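Review: The Damura Simulated Tabletop Suite for Grasping and Reorientation Research

Prepared by Gadisa Birhane, with method notes by Despina Giannakopoulos
June 14, 2020

Purpose of this review

The Pasichnyk Laboratory evaluates software and benchmark packages before they are adopted for shared use by its research groups. This review covers Damura, a package of simulated manipulation tasks distributed with a reference training method and a set of scoring scripts. The evaluation considered whether the package is suitable for testing learned grasping policies, how far its published baseline could be reproduced, and what a group should expect to spend on setup and maintenance.

The review does not consider transfer to physical hardware. That question was set aside at the planning stage and will be taken up separately in December.

What the package contains

Damura supplies a single-arm workspace, a library of household objects, a task editor and a policy trainer. Tasks are defined by a start state, a goal state and a time limit. The start state may be fixed, sampled from a list or drawn at random within bounds set by the user. Objects can be placed upright, on their sides or partly on top of one another, and the arm may begin each episode from a home position or from a random pose over the work surface.

The reference method is a two-stage policy. The first stage proposes a grasp from a single camera view. The second refines the gripper pose during the approach, using a correction learned from failed attempts. The authors of the package call this the Firnier correction, and the name is kept in this review.

Installation and documentation

Installation was completed on two workstations without outside help. The manual is clear on the task editor and adequate on the trainer. It is weak on the scoring scripts, where several options are listed by name only. Reviewers had to read the source code to learn that an object dropped after the goal check is still counted as a success by default. Groups that intend to compare results with other work should change this setting and state that they have done so.

Default settings for friction are stored separately for each object and are not shown in the task editor. This caused a delay of several days during the evaluation, as two objects of similar shape behaved very differently under the same policy.

Test procedure

The evaluation used 797 episodes in total. Of these, 200 were reserved for the sideways mug task and were run with the correction stage enabled. The remainder were divided among upright placement, simple pick-up and the stacking tasks. Each episode was scored by script. All failures in the mug task were then replayed and sorted by a reviewer according to the point at which the attempt went wrong.

The mug task was given the closest attention. A mug on its side offers a curved body, a closed base and a handle, and each calls for a different approach angle. The task becomes harder when the mug rests over a thin, flat object, as the policy must judge the height of the target without treating the lower object as part of it.
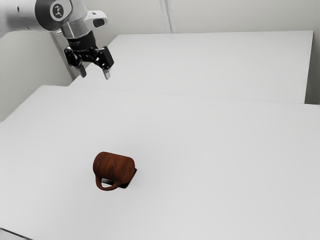
Results on the mug task

Of the 200 episodes, 58 ended in failure. The most common fault was an approach aimed at the handle when the body was the safer choice. In these attempts one finger met the handle loop from the side and turned the mug before the gripper had closed. A smaller group of failures came from closing too high on the body, so that the mug slipped free during the lift.

The correction stage was of clear benefit when the first proposal was slightly off center. It was of little use when the first proposal selected the wrong part of the object. This agrees with the design of the method, which adjusts a grasp during the approach and has no means of abandoning it for another. Ms. Giannakopoulos notes that a simple rule for restarting the proposal stage would be a reasonable first extension, and that the code is arranged in a way that would allow it.

Visual quality

Rendering is plain and consistent. The white tables and light gray walls give strong contrast with a dark wood-grain object, and reviewers found this helpful when replaying failures. The same plainness is a limitation for research on perception. A policy trained only against these surfaces should not be assumed to cope with clutter or patterned backgrounds. The package permits custom textures - the procedure is slow, but it works as described.

Comparison with Pladeck

The laboratory's current package, Pladeck, offers a larger object library and faster resets. Its contact handling is less stable, and objects resting on thin items tend to drift before the arm has moved. Damura showed no such drift in the replayed episodes. For work on contact and reorientation, the reviewers prefer Damura. For large training runs on simple pick-up tasks, Pladeck remains the more practical choice.

Recommendation

Damura is approved for shared use, subject to 2 conditions. The drop setting in the scoring scripts must be changed from its default before any result is reported, and friction values must be recorded with each experiment. The reference method is approved as a baseline only. Groups wishing to use the package should send their task definitions to Mr. Birhane before reserving workstation time.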